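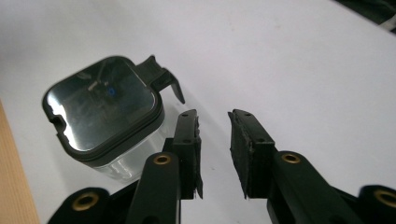 Square clear container, black lid. 

Food containers: keeping the lids, the seals and your temper

Updated in August, after the big cupboard clear-out. Old tips kept where they still hold. Skip to the smell section if that's why you came, most people do.

Before you buy any more

Empty the whole cupboard onto the table. All of it. Match every lid to a base and snap it on. Whatever is left over goes in a bag by the door, and if its other half hasn't shown up in 2 weeks, out.

Square beats round in a cupboard and in the fridge. Round ones waste the corners. I kept one round tub for soup and that's it.

Clear sides, always. I had a set of white ones from Vitley, nice and sturdy, and found rice in the back of the fridge I'd rather not talk about.

Dark lids hide tomato stains. They do not hide fingerprints, or flour, or the chalky film you get from hard water. Wipe with a cloth barely damp with white vinegar, then a dry one. Glossy lids scratch easy so no green scrubber side. Learned that on a good one.

Washing

Lids on the top rack, away from the heating element. Bases can go lower if the bottom of the base says so, otherwise top rack too. Warped lid = dead container. No fix that I've found, and I've tried the hot water and heavy book trick more than once.

If there's a rubber or silicone seal, take it out every few washes. Use the handle of a teaspoon, not a knife. Knives nick the seal and then it leaks forever. Wash the seal by hand, run a cotton swab round the groove (brace yourself), let both dry seperately overnight.

Dry before stacking. Really dry. Lids lean upright in the dish rack with a gap between them. If you're in a hurry a hair dryer on cool works on the groove.

Tabs and latches go first. Open from the tab side, don't pry up the opposite corner. If the lid has a flip latch, hold the base down flat with your other hand and lift slowly. Pulling sideways is what snaps them.

Cloudy plastic

Two different things look the same. Wet it. If the cloud goes away when wet it's mineral film and comes back when dry. Soak in warm water with a good splash of white vinegar, half an hour, rinse, dry with a towel.

If it stays cloudy wet, it's scratches or heat damage. That one is now for buttons, screws, seeds. Don't waste vinegar.

Baking soda paste for greasy film. Fingers only, no brush. Rinse till it stops feeling squeaky-chalky.

Smells

Garlic, onion, curry, fish. Try in this order, cheapest first:

Wash, dry, leave open on a sunny windowsill for the day. Lid off, lid next to it facing up. Fixes more than you'd think.

Crumpled newspaper inside, lid on, overnight. Toss the paper, wash again.

Baking soda and warm water, fill to the top, leave overnight. Wash the lid in the same mix, it holds more smell than the base does.

Still there? Coffee grounds, dry, two days. Then it smells of coffee for a bit. I can live with that.

Never put vinegar and bleach anywhere near each other. I know you know. Saying it anyway.

Tomato stains

Wipe a thin layer of cooking oil inside before the sauce goes in. Cool the sauce first. Don't microwave red sauce in plastic at all, put it in a bowl.

Already orange? Dish soap straight on, dry, rub with a paper towel, then sunlight. Takes a couple of goes. Some never clear and are now the sauce containers for life.

Dry goods

Check the fit before you trust it with flour. Water test: fill a third, lid on, turn over above the sink, shake. Drips mean crackers at best. Label the drippers with a bit of tape so you don't do the test again next year like me.

400 grams of short pasta is what goes in my medium square ones, with room to get a hand in. Measure yours once and write it on tape on the underside. Then when you're shopping you know what fits and don't end up with half bags clipped shut everywhere.

Cut the cooking directions off the packet and drop them in on top. Date on the side, not the lid. Lids wander.

Don't top up old flour with new. Tip the old out, wipe, new in, old on top. Same with rice and oats.

Bay leaf in the flour for bugs. My mother swears by it, I can't say either way. A tight lid matters more.

Fridge

Let food stop steaming before the lid goes on but don't leave it out for ages. Shallow container, cools faster.

Leftovers at eye level, front. Jars and sauces can go to the back, they don't mind.

Paper towel under washed salad leaves and another on top. Change it when it's damp. Lettuce gets days more.

Freezer: leave a finger width at the top for soup, it swells. Don't bang a frozen container on the counter to loosen it, corners crack. Run the base under cool water and wait.

Storing the empties

Bases nested, lids filed on edge like records. A small dish rack or a magazine holder does it. Lozano sells a wire one that fits a standard cupboard, I use a cut-down shoebox and it's fine.

Keep one or two with the lid on and ready to grab. The rest apart, so air gets in. Shut away empty with the lid on they go stale, specially if you skipped the drying bit.

Reader tip from Nadine Sfeir: a pinch of salt in any container that has to be stored closed. Shake it out before use. Tried it, works, now I do it with the thermos too.

Odd jobs for the retired ones

Screws by size. Sponge and soap under the sink so the bottle doesn't leave a ring. Charging cables. Dishwasher tabs, up high, lid tight if there's kids. Stock cubes. Bakari tea bags, the box always falls apart. Bird seed, paint brush soaking, stray puzzle peices.

Not for food again after paint. Mark it with a big X on the bottom.

More soon, freezer bags are next. Send yours in, short please.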